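Moving my old letters into one place

I spent most of August sorting out the paper in the back bedroom. There were 34 box files of it, some mine and some inherited, and I had been paying no attention to any of them since we moved to Herkmont. The room is needed for other things now, so the boxes had to go.

I started with the household stuff. Old gas and water bills went first. I kept the last two years and shredded the rest, which took four evenings and one replacement shredder. The bank statements were much the same. I did hang on to the first one I ever had, from when I was at college, with a balance of £7.41 at the bottom.

The letters were harder. My grandmother wrote every week from Mota for most of her adult life, on thin blue paper, both sides, with more going up the margins when she ran out of room. My mother kept all of them in bread bags. They were in no order whatever and a good many had no year on them, just "Wednesday" or "after lunch". I worked out dates where I could from what she was complaining about. The bus being rerouted gave me one year, and the new chapel roof gave me another.

I tried sorting by person first and gave that up after a weekend. Sorting by decade worked better. I laid them out in piles on the bed, put a slip of paper on each pile, and moved things along as I found out more. Anything I couldn't place went in a pile at the end. It is still the biggest pile.

Then I made a list of everything on the computer. It is a plain spreadsheet with four columns: who wrote it, who to, when, and a line about what's in it. It has 2,891 rows. I know that sounds like a lot, but plenty of them are postcards and the line just says "weather good".

My sister wanted a paper copy of the list and so did my aunt, who doesn't use a computer. I cut it down to the family letters only, in a small typeface, and it came to 38 pages.

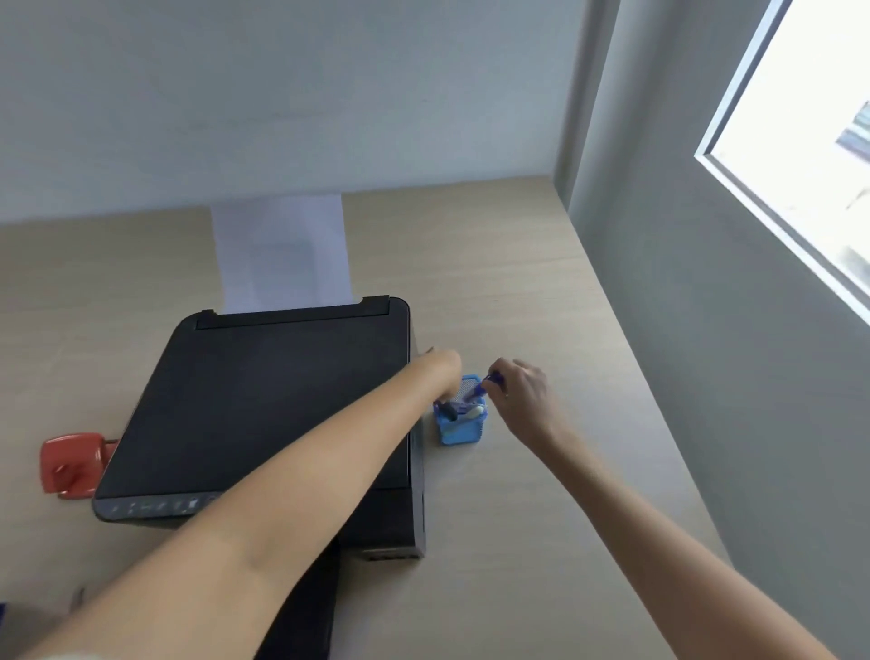 Paper in the back, ready for my aunt's copy.

I put each copy in a ring binder with dividers for the decades. My aunt rang two days later with eleven corrections, mostly about who was married to whom at the time, and she has dated nine of the letters I couldn't.

The originals are now in acid-free boxes on the landing shelf, where it's dry and out of the sun. I still have the photographs to do. They are in two suitcases under the bed and hardly any have names on the back, so I'll take them over to my aunt's in batches and write down what she tells me, in pencil.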